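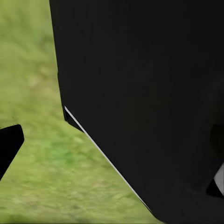
Wrist cam, backyard sim, left arm. Default mount, nothing tuned yet.

October, second week of club. Started 3:40 pm

Carrying on from the last entry. Goal today = get the camera views in the Pekside yard good enough that the drivers can do the block pickup without the map window open. Competition rules say camera views only, and we've been cheating in practice since the start.

Loaded the yard on the old lab machine. First try it hung on the loading bar, second try fine. Physics step at 200 per second. Tried double that and the machine gave up, so 200 it stays.

Problem 1, same as always: too much black in the wrist views. Gripper housing eats most of the picture and what's left over is blurry grass. You can sort of judge the gap between the fingers from the grass strip but not much else. For the write-up: useful area is small and it's all on one side.

Tried to fix by moving the mount out along the wrist in the config file. Config is in the Itden format, so units are mm and NOT meters. Lost twenty minutes to that again. Put a comment at the top of the file this time in capitals.
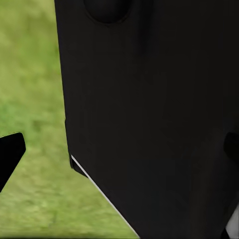 Went through the settings one at a time after that. Notes so nobody repeats them:

- tilt up: more housing, worse
- tilt down: bit more grass, but then the fingertips start to leave the view when the gripper opens wide
- wider lens: helps, edges go bendy. drivers didn't mind
- ground texture on high: no real differnce up close, costs frame rate. Put back to medium

Also checked whether both arms read from the same mount file. They don't. There are two files and the right one was last edited by whoever had the Engström login over the summer. Copied ours over, kept the old one with _old on the end.

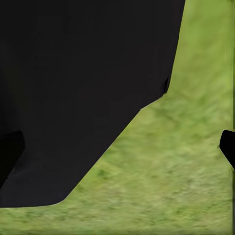

More ground along the right side in this one, both finger parts still in. Left finger is hard to pick out, black on near black.

Idea from the second-years: give the finger parts a lighter color in the sim so they stand out from the housing. Allowed? Rules only talk about changing the yard, not the robot. Need to ask at the Pernau meetup before we build on it. If yes it's a one line change.

Also some speckle in the grass right next to the finger edge. Could be the video compression. Low priority but write it down.

4:50, gripper practice. 4 runs, all with the map window closed. Log saved as run 2140, the one before is junk (forgot to reset the arms), delete it. Driver feedback:
- losing track of which way is up in the side view
- want the block somewhere with more contrast, gray on green is ok from far, bad from near
- stick for the left wrist too twitchy, drop the gain a bit
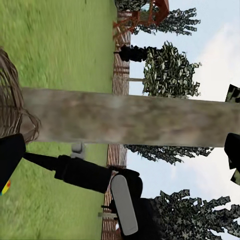
Side view, still rotated. Sky is to the right. Gray block on the lawn just below the beam.

Rotation has to be sorted before next time. Everyone keeps tipping their head over, and one driver turned the whole monitor on its side, which worked but the stand didn't like it. Should be one value in the camera file, probly 90 or -90, try both. If the view doesn't change check that the sim is reading the new file and not the cached one!!

On the plus side this view gives the fence and the trees to judge distance by, so for reaching it beats both wrist views. Suggest: side view for the approach, wrist for the last bit. Needs a button to swap. Button 4 on the pad is free I think.

To do
- rotation fix
- ask about finger color
- swap button
- gain down on left wrist
- back up the config folder to the club drive, room 232 machine still has the September copy
- find the other gamepad

Packed up 5:30. Left the sim machine on for updates, screen off.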